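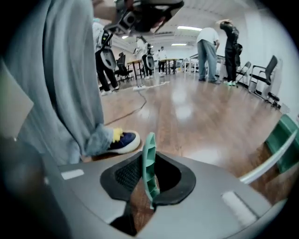
3. Building the grippers in a shared workshop

3.1 Housings and fingers

We ought to say at the outset that none of us had made a robot hand before, and that the Traren gripper grew up slowly, on borrowed benches at Drallside, between other people's bicycles and bookshelves. The workshop is a friendly place and everybody who passes has a view, so a good many of the choices set down in this section began as somebody else's suggestion over a mug of tea. We have tried to record them all the same, as readers who want to build a pair at home will probably meet the same questions in much the same order.

The housing is printed in grey plastic and went through more versions than we care to list. Our first was a plain box, strong enough but miserable to hold for longer than a few minutes, and it was Femi Ogundipe who took a lump of modelling clay home in January and came back with the rounded shape we still use. A finger weighs 72 grams with its pad fitted. We printed the early ones solid and they were far too heavy at the tip, so that the wrist tired long before the person did.

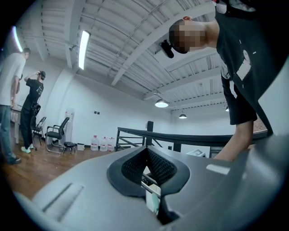
Fitting the fingers to the housing took the best part of a fortnight. The pivot holes came off the printer slightly tight, and we found it far kinder to ream them by hand than to print them larger, which left a wobble that showed up later as noise in the recorded finger opening. We allowed a gap of 2 mm at the root. Each finished pair was then opened and closed 1000 times on the bench (a dull evening's work, shared out with the radio on) and any that had begun to click was taken apart and started again.

3.2 Markers and the chest tablet

Each gripper carries printed black-and-white markers, so that its position can be recovered from the camera worn on the head. Our first markers were paper, glued on with great care and ruined by damp within the month. The tablet sits at chest height on a bracket we call the Flunderby, after the lane where the first one was bolted together, and its timer is large enough to be read with a quick glance down.
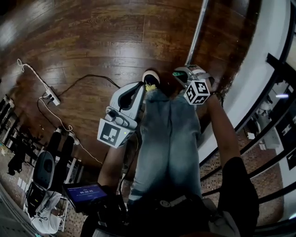
Cabling gave us more bother than anything mechanical. We had supposed that good strain relief at the plug would be enough, but the leads worked themselves free at the other end, and in the end we sewed small loops into the straps, a trick borrowed from the Okafor harness that hangs by the workshop door. The whole rig can now be put on by one person, although a second pair of hands is still very welcome with the buckles. By the close of the build we had logged roughly 900 minutes of wear between us, mostly in short spells, with notes kept on sore shoulders as well as on broken parts.

Figure 1. Two hand-held grippers in use together, with a mint-green object held between the fingertips. A marker can be seen on the lower face of each gripper, and the tablet is mounted at chest height.
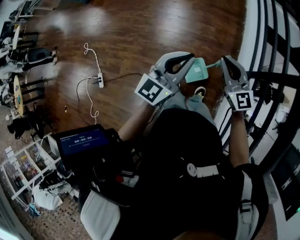 Gyula Mészáros, on reading a draft of this section, objected that we had been too gentle with the pivots, and that a home builder without a decent reamer would do better to buy a small brass bush and press it in warm. We have since tried this on one spare pair. It went together quickly and has stayed quiet so far, and the drawings for both versions are given in the appendix.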